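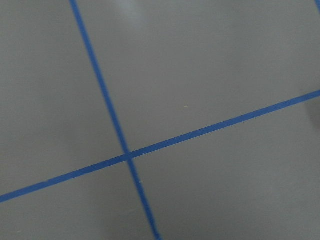
Lurdes Antunes replied that taped lines on a work surface are a waste of tape, and that people put things down wherever their hand happens to be. I disagreed with her in August. I am less sure now.

Marking out a shared worktop: project report
By Otakar Ševčík
31 October 2018

Search this site Go

The Prembridge workshop handbook claims that dividing a bench with coloured tape "brings order to shared work". It offers no evidence. Our project was meant to find some.

We used blue tape on a flat grey surface, two strips laid by hand so that they cross. The four areas came out uneven. I had wanted equal quarters, but the crossing ended up off to one side, and Lurdes argued that people need different amounts of room anyway. I suspect she just didn't want to lay it again.

Method
The group used the surface for 12 sessions with the tape and 5 without. After each one we noted whether tools had strayed into somebody else's area. For the untaped sessions we had to imagine where the lines would be, which I objected to at the time and still do.

Results
Tools strayed in two of the taped sessions. That sounds good until you remember that everyone knew we were checking. The untaped notes are too vague to compare, and one set, from the Latier group, was filled in afterwards from memory.

Some people liked the lines. One said they made her tidier, though her own notes don't show it.

Problems
A blue strip tells you where an area stops. It doesn't say whose area it is, and we never agreed on that. Labels might have helped. We should also have had someone outside the group do the checking.

Related reports
Kumsa: storing hand tools in drawers
Stutow: noise in the shared workshop
Latier: who sweeps up?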